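How a School Buys a Robot Arm

A robot arm does not arrive ready to work. Planning for one starts with a list, and each item on the list has a price.

The school in this explainer has $1780 to spend on extras. The arm itself is already paid for. The extras are the parts that let the arm do a job, such as pushing a cable into place.

Step 1. List the parts

An arm needs a gripper, which is the part that takes hold of things. It also needs cables for power and signals. Cables are easy to forget because they cost less than the arm, but the arm cannot work without them.

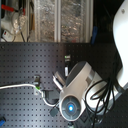 Step 2. Get prices

A firm called Tilura sells a gripper for $342. Wastard sells a mounting board with holes for $300. A spare cable from Vincze costs $34.

Add the three prices: 342 + 300 + 34 = 676. Take that away from 1780, and $1104 is left.

Step 3. Check the fit

Before ordering, measure. A bracket must line up with the holes in the board or panel it is fixed to. Holes may be round or square, and the spacing between them differs from one maker to another. 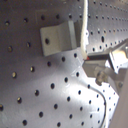
Measure from the center of one hole to the center of the next, and write the number on the order form. A bracket with the wrong spacing has to be sent back, and postage is a cost too.

Step 4. Keep some money back

Fingers on a gripper wear down. Cables bend many times and can break inside. The school sets aside $300 of the remaining money for repairs, which leaves $804 for a second project, named Sisia, in September.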